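Este site usa cookies para melhorar a sua navegação. Ao continuar, você concorda com a nossa política de privacidade. Aceitar | Configurar

Fórum Drameo > Hardware > Armazenamento

Segundo HD de 3,5" em torre usada: onde prender e qual cabo usar?

Kolbrún Hauksdóttir

Boa tarde. Comprei em outubro uma torre usada na loja Wurnstead, dessas de escritório, preta, com trava azul na gaiola do disco. Veio com um disco pequeno e quero colocar mais um HD de 3,5", de 1 TB, só para fotos e backup. Paguei 529 na torre e não pretendo gastar muito mais com ela.

O gabinete está deitado na bancada, com a lateral aberta. Tenho três dúvidas:

Primeiro, em que posição o disco entra. Não sei se os conectores ficam virados para a placa-mãe ou para a tampa.

Segundo, os cabos. Tem SATA azul e SATA laranja dentro do gabinete e não sei se a cor muda alguma coisa.

Terceiro, preciso tirar a memória ou a placa de expansão para ter espaço para a mão? Preferia não mexer em nada disso.

Seguem as fotos. Em duas delas aparece também o painel cinza de suportes da parede.
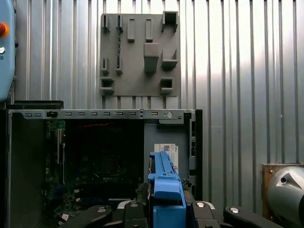
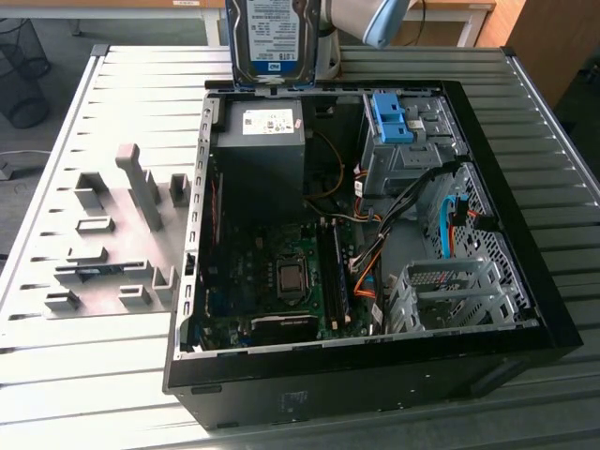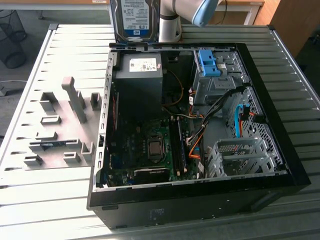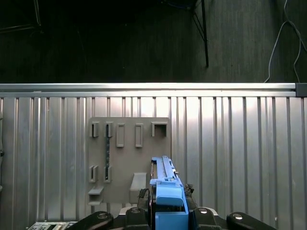

Amell: antes de encaixar qualquer coisa, desligue o cabo da tomada e aperte o botão de ligar por uns segundos, com a máquina já desconectada. Depois encoste a mão numa parte de metal sem pintura do gabinete.

Sobre a posição: os conectores do HD devem ficar do lado em que os cabos chegam sem esticar. Na maioria dessas torres isso quer dizer virados para a lateral que você abriu ou para o miolo do gabinete. Faça um teste sem parafusar nada. Se o cabo de força chega e o SATA faz uma curva folgada, está bom. Se precisar dobrar o SATA em ângulo reto logo na saída do conector, vire o disco ou compre um cabo com ponta em L.

A cor do cabo não muda a velocidade. Alguns fabricantes usam uma cor para o disco principal e outra para o leitor óptico, só para facilitar a montagem. O que interessa é a porta na placa. Olhe o número impresso ao lado de cada uma. Deixe o disco do sistema na porta em que ele já está e use outra livre para o novo. As portas SATA desses modelos costumam ser de 6 Gb/s, e um HD mecânico não chega perto disso, então não perca tempo escolhendo a mais rápida.

Memória e placa de expansão ficam onde estão. Solte só o que estiver passando por cima da gaiola.

Quanto à trava azul: em geral ela libera a gaiola ou o suporte sem chave. Puxe devagar. Se não vier, procure um parafuso na frente, por trás do painel frontal. Não force o plástico, que em gabinete com anos de uso ele quebra.

Ding

Tenho um parecido e coube. Usei quatro parafusos de HD, daqueles de rosca grossa. Os do leitor de DVD têm rosca fina e não servem no disco de 3,5".

Kolbrún Hauksdóttir

Obrigada aos dois. E a fonte, aguenta? Não achei a potência na etiqueta, tem muita letra miúda.

Amell

Aguenta. Um HD desses gasta pouco, menos de 10 W em uso e um pico maior só na hora de girar. O que pode faltar é o conector de força. Se não tiver nenhum SATA sobrando no chicote, compre um cabo em Y de boa qualidade e evite os moldados mais baratos.

Depois de ligar, entre no setup e veja se o disco aparece na lista. Em algumas placas a porta vem desativada de fábrica e é preciso habilitar. Se aparecer no setup e não no Windows, abra o Gerenciamento de Disco, inicialize como GPT e crie o volume. Se o HD for usado e tiver arquivos, não inicialize nada antes de copiar o que interessa.

Confira também a temperatura nos primeiros dias. O meu fica em 43 graus com a lateral fechada e nunca deu problema.

Tópicos relacionados
Torre usada não reconhece HD na segunda porta SATA
Diferença entre parafusos de HD, SSD e leitor óptico
Cabo SATA com ponta em L: quando vale a pena
HD novo parado em 100% de uso no Gerenciador de Tarefas
Como remover o painel frontal sem quebrar as presilhas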